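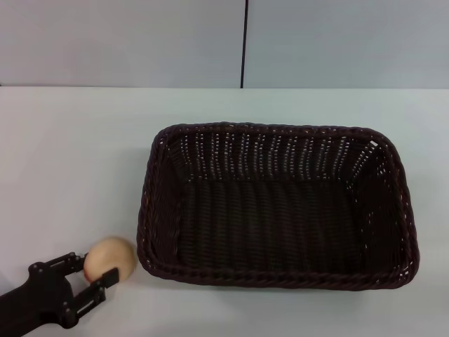

Dark brown woven basket, white tabletop, pale round ball beside it

Bread and Baskets board > Serving and storing > Wicker baskets for buns, lined or unlined?

rozalia_h
Okay, I am far too excited about a basket. It's the big dark one at the top, rectangular with rounded corners, nearly black in some light, and it has this gorgeous braided rim like a twist of rope. I got it secondhand at the Tolimcombe market on Wednesday and I've been rearranging my whole kitchen in my head ever since!

My plan is to use it on the table for buns when the family comes over in June. I make a soft milk bun, nothing fancy, 16 to a batch, and I've always just tipped them onto a tea towel on a plate like some kind of savage. So, questions. Do you line a wicker basket, or let the food sit right on the weave? And how do you clean one you didn't buy new? I gave it a good shake outside and that's as far as I've got.

Rozália

jozefina holub
Oh that rim! I have one with a flat rim and it's coming undone at one corner, so I'm jealous of the braid.

Line it, always. Linen napkin, corners hanging over the sides, fold them back over the buns if they're warm. Crumbs get down into a tight weave and you'll be at it with a toothpick. Ask me how my Boxing Day went.

plerham_baker
Going to disagree with Jozefína a bit here. If the buns are properly cooled I put them straight in. Cloth underneath holds the steam and you get a damp bottom on the lowest layer, especially with a soft milk dough. I bake for the Plerham hall lunches and I've put more than 100 buns through the same basket this winter, no liner. I do brush it out every time with a dry pastry brush.

jozefina holub
Cooled buns, sure. But who waits? In my house they go out warm or there's a riot. And that basket is secondhand, I wouldn't put anything straight on the weave before I knew what it was finished with. Some of those dark ones are stained or varnished.

plerham_baker
Fair point on the finish, I'd skimmed past the secondhand bit. Rub a damp white cloth on the inside and see if any colour comes off. If it does, line it and never think about it again.

Chunhua Yu
Cleaning, in the order I do it:
Vacuum with the soft brush attachment, inside and underneath.
Old toothbrush along the braid, dry.
Cloth wrung out in lukewarm water with a drop of dish soap, wipe with the weave.
Second cloth, plain water.
Dry it upside down in the shade with air under it. Overnight at least. Not on the heater and not in full sun, the strands go brittle and start to snap.

Don't soak it. My aunt soaked hers in the laundry tub and it came out a slightly different shape, and it has rocked on the bench ever since.

rozalia_h
Chunhua you are a treasure, I'm doing this tonight. Did the white cloth test on the inside at lunchtime and got a tiny bit of brown on the first wipe and then nothing on the second. Is that stain, or just dust from somebody's shed?

Chunhua Yu
If the second wipe was clean I'd say dust. Try again after the soapy wipe to be sure.

stistov_nt
Ngan-ling here, hello all! I use baskets for fruit more than bread, but I've got strong feelings about filling them. Start at the two long sides and work to the middle, and save your prettiest ones for the top. Pale rolls against a really dark weave look lovely, so please don't hide it all under a liner. If you must line it, use something in a cream or oatmeal colour and tuck the corners inside so that the rim still shows.

And leave a bit of breathing room. A basket crammed to the rim looks generous for a minute, and then someone takes the wrong bun and 2 of them are on the floor.

jozefina holub
Tucking the corners in defeats the purpose of the corners!

stistov_nt
Then put a second napkin on top, Jozefína! I've got a drawer with what feels like 1000 of them, I'll post you some.
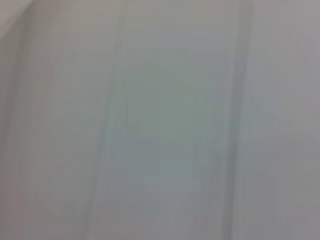 Can I keep buns in a wicker basket overnight?
Only if they're wrapped, as an open weave lets air through and soft buns dry out quickly. Put them in a bread bag or a lidded tin once they've cooled, and move them to the basket when you're ready to serve.

Yoshi Nakajima
Agree on the overnight thing. I left a batch out under a tea towel and they were fit for bread and butter pudding by breakfast (it was a very good pudding, mind you).

One more idea for Rozália: cut a piece of baking paper to the shape of the base and lay that in first, then the cloth. You can lift the whole lot out and shake it over the sink, and it costs next to nothing. Round off the corners of the paper with scissors or it'll ride up the sides.

plerham_baker
Baking paper under cooled buns with no cloth at all is a decent middle ground. Doesn't trap much steam, catches the crumbs. I might even try that one myself.

jozefina holub
Mark the date, we've agreed on something.

rozalia_h
You lot are the best. It's had its vacuum and its toothbrush (so satisfying, the grit that came out of that braid!) and both wipes, and the last cloth came up clean. Drying upside down on a cake rack in the hallway where the cat can't get at it.

Going with Yoshi's paper, plus a cream cloth with the corners out for the warm batch and no cloth for the cold ones. I did a dry run with the fruit bowl's contents and Ngan-ling is right about starting from the long sides, it sits so much neater. Now, has anyone got a bun recipe with a bit of cardamom in it? I've found one in an old Rashti cookbook but the quantities are all in cups and I don't trust my cups.

Yoshi Nakajima
Post the quantities and I'll put them into grams for you after tea.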